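Este site usa cookies para melhorar a sua navegação. Aceitar | Recusar
Tempo de leitura: 2 min
Imprimir | Enviar por e-mail

Tópico: Pano preto na mesa da cozinha, sim ou não?

Magdy_Hegazy
Boa tarde a todos. Mudei-me em agosto para Porville e a mesa que veio com o apartamento tem muitas manchas. Penso em cobri-la com um pano preto de algodão. A minha esposa prefere o bege. Alguém tem experiência com o preto? Peço desculpa pelo meu português, ainda estou a aprender.

ignacio.f
Tive um durante 23 dias e desisti. A farinha vê-se toda. Se vocês fazem pão em casa, o bege é melhor.

Tekle61
Não concordo com o Ignacio. A farinha sacode-se à janela e pronto. O molho de tomate no bege não sai nunca, e o meu preto da Biketti já foi muitas vezes à máquina.

ignacio.f
Tekle, e a cor? O meu ficou cinzento depois de três lavagens.

Tekle61
Lavaste a quanto? Eu lavo a 33 graus, do avesso, com pouco detergente. A minha máquina permite escolher.

Magdy_Hegazy
Obrigado aos dois. E os vincos? No preto parece-me que se notam mais.

HatemFawzy
Notam-se, sim, sobretudo com luz de lado. Eu passo o pano a ferro ainda húmido. Se for muito fino, escorrega da mesa e é preciso prender com molas. Escolhe um tecido mais pesado.
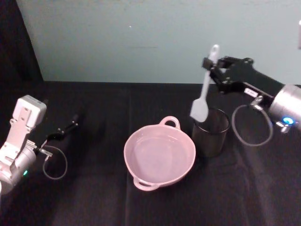
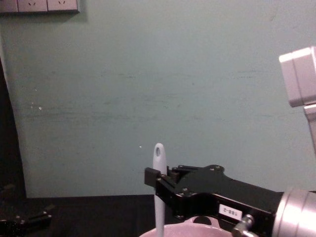
Quanto à medida, eu deixaria uma queda igual dos quatro lados. Na loja El Khatib cortam ao metro e fazem a bainha no mesmo dia, mas convém levar as medidas escritas.

ignacio.f
A El Khatib é cara. No mercado de Favville encontra-se igual.

HatemFawzy
Igual não é. Comprei nos dois sítios e o do mercado largou tinta na toalha branca da minha mãe.

Magdy_Hegazy
Vou comprar o preto e guardar o bege para as visitas. A minha esposa aceitou, com a condição de ser eu a passar a ferro.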